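기계가 집안일을 할 수 있을까

2025년 5월 6일

한국에 살면서 한국어로 블로그를 쓰는 것은 아직 조심스럽습니다. 틀린 표현이 있으면 알려 주십시오.

요즘 저는 저녁마다 로봇 시뮬레이션을 봅니다. Zativbridge라는 작은 모임에서 정리 작업을 연습시키는데, 지금까지 시도가 3000번을 넘었습니다. 그중 성공은 2681번입니다. 숫자만 보면 훌륭합니다. 그러나 제 부엌에서 컵 하나를 제자리에 놓는 일과 비교하면 저는 아직 자신 있게 말할 수 없습니다.

화면 속의 세계는 아주 깨끗합니다. 하얀 탁자에 청록색 거치대가 있고, 그 오른쪽에 밝은색 나무 상자가 있고, 검은 집게 손가락이 그 앞까지 와 있습니다.
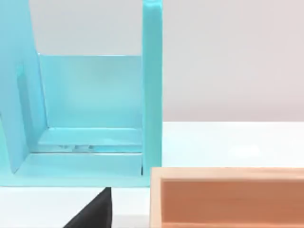

Fongchan Luangrath는 이런 성공률을 믿지 말라고 했습니다. 진짜 집에서는 탁자가 끈적하고 아이가 물건을 옮겨 놓으니, 200번쯤 실제로 해 본 다음에 다시 이야기하자는 것이었습니다.

저도 반은 동의합니다. 다만 공장 작업대라면 사정이 조금 다르다고 생각합니다. 물건의 자리가 매일 같으면 기계도 덜 헤맵니다. 집은 매일 바뀝니다. 우리 집 수저통만 해도 이번 주에 세 번 이사했습니다.

그래서 설거지는 오늘도 제가 했습니다. 다음 글에는 접시를 꽂는 작업에 대해 쓰려고 합니다.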